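Guides > Laundry Room and Linens > Grendia Folding Guide > Section 4: Folding Shirts and Other Soft Tops

Section 4: Folding Shirts and Other Soft Tops

If you skipped Section 3 (sorting), go back and at least read the bit about pockets. I once folded a tissue into a whole stack of shirts and I'm still a little sore about it.

Okay, folding! You'll need a flat table, something around hip height if you can get it, and the Grendia folding card that came in your kit. The card is marked 709 on the back. If yours says 817 it's the kids' size, and you can still use it, but your shirts will come out skinny.

Before you start

1. Clear more table than you think you need. Sleeves always land on something.
2. Wipe the table with a plain cloth and let it dry.
3. Let the clothes cool down after the dryer. I fold first thing in the morning, when everything has been sitting overnight.

CAUTION: Don't use spray starch on the card. It gets tacky and there's no saving it (ask me how I know).

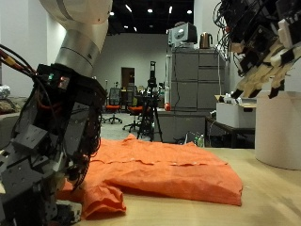 Soft tops go wrong at the left and right edges long before they go wrong in the middle, so that's where I look first. I used to smooth from the center out and call it done, and my stacks leaned like crazy. Take the orange piece on the pale wood table: it's folded into a rough rectangle and the right edge is a nice thick layer, but the left side has bunched up into a crumpled flap. If yours looks like that, leave the good edge alone and only fix the flap. Go on to step 4.

4. Put one hand flat on the good side. Don't press hard.
5. With the other hand, pull the bunched side straight out until the flap opens up.
6. Run your palm along the long crease at the top, once, slowly.
7. Slide the card under the center and fold each side over it.
8. Bring the bottom up to the collar and pull the card out toward you.

Note: Thin knits will creep back a bit after step 6. Let them creep. Two passes with the palm is my limit, and after that I'm just annoying the fabric.

Starting over from a heap

Sometimes a shirt is too far gone to fix by the edges. My friend Taner Uysal swears by shaking it out over the tub, but I do it right at the table:

9. Find any corner or hem end and pinch it.
10. Lift it straight up, and keep going until most of the fabric is hanging.
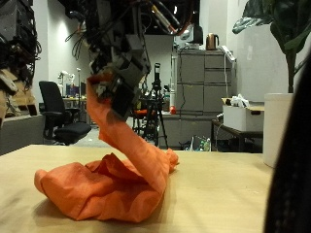
11. If it comes up twisted, don't yank. Hold still for a second, then turn your wrist against the twist – it usually loosens on its own.
12. Feel for a second corner with your free hand. Shoulder seams are the easiest to find by touch.
13. Lower the whole thing back down, far end first, and return to step 4.

CAUTION: Never lift by a cuff with a button on it. The button will go before the fabric does.

Next up is stacking, and you'll want the Eren shelf dividers out of the box for that one.

Related sections
Section 3: Sorting and Checking Pockets
Section 5: Stacking with the Eren Dividers
Caring for Your Dadis Drying Rack
Zedomix Linen Bins: Set-up and Labels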